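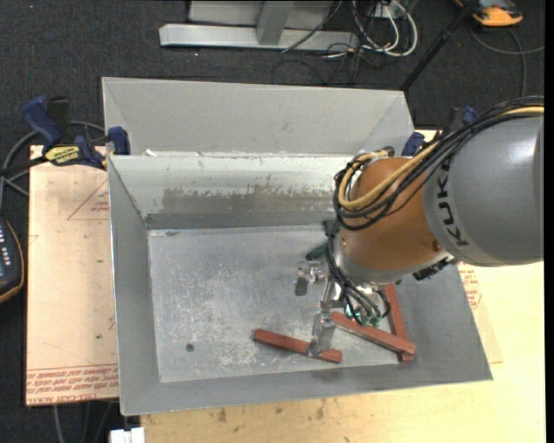
4.3 Choosing the next block when few are left

Figure 4. The bin-picking cell near the end of a clearing run, with three wooden blocks left in the front bin and the gripper over the near-right part of the floor.

Most of the software in Bilby was written with full bins in mind, and we were surprised by how much we learned from nearly empty ones. With a full bin the planner can be fussy. It throws away any grasp that looks doubtful and there is always another block to try. With two or three blocks remaining (Figure 4) that freedom has gone, and the walls start to matter as much as the blocks do.

The perception module fits a box model to each cluster of points above the bin floor. Blocks that cross, like the middle and rightmost ones in Figure 4, tend to come back as a single cluster. Our first version tried to grasp the merged shape at its centre, and the results were poor. Kudo's change was to split any cluster whose outline could not belong to one block, and then to ask which of the two parts lies on top. The answer comes from comparing heights along the shared edge, and it takes very little code. We were delighted with how well it held up!

Scratches and scuffs on the floor of the bin caused a second problem. Bare, shiny metal returns noisy depth, and the noise can pass for a thin object. We now subtract a map of the empty bin, recorded before each run, and ignore any cluster with fewer than 200 points left after subtraction.

For each remaining block the planner, Paucar, proposes 12 grasps by turning the gripper about the vertical axis. Each one is checked against the walls using the full shape of the wrist, hoses and cables included. Guillot had argued for this from the start. Modelling the hoses as a single padded volume is crude, but it lets the arm work close to a side wall without anyone hovering over the stop button.

Grasps that survive are ranked by clearance first and by finger contact second. We tried the opposite order too, and return to it in Section 5.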